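Review: Bravier Shared Bench Handbook, second edition

I've been through a fair pile of safety guides for small robot cells, and most of them put me to sleep by the second chapter. The Bravier handbook kept me up past midnight with a highlighter! Ankit Sisodia edited this one, and he writes like someone who has stood at a bench and waited for an arm to move (the chapter on waiting is my favorite, more on that below).

It comes as a ring binder with 12 rule cards you can pull out and hang by the table. Card 2 covers picking from a bin that people also use, and it's the best page in the whole thing. One bin, one owner at a time. Hands go in only after the operator calls "mine" and the arms are in hold, and the owner calls "clear" before anything moves again. Keep the table around the bin free, and route cables so they can't snag on the rim.

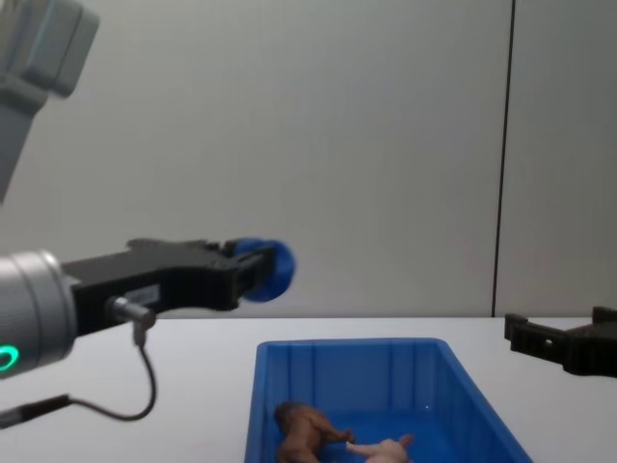
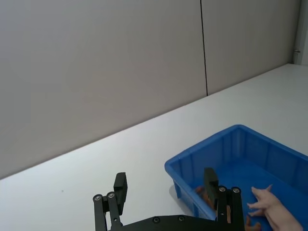 The waiting chapter argues for a spoken handover even when you work alone, which I thought was silly until I tried it for a month. Now I do it without thinking. There's also a lovely section on green lights: write down what each light on your own arm means, tape the note to the wall, and never assume it means the same on the next machine.

Gripes? A few. The index is thin, and the chapter on two-arm setups is far too short for how many of us run them. The Hubmann guide does better there, with proper drawings of overlapping reach, but it's over 400 pages and I can never find anything in it. The old Lekholm checklists are still good for end-of-day shutdown, so I've clipped those into the back of the binder.

If you're setting up your first shared bench, get this and read the cards out loud with your team. Ours hang on a hook by the door at Jullham, and card 2 already has coffee on it.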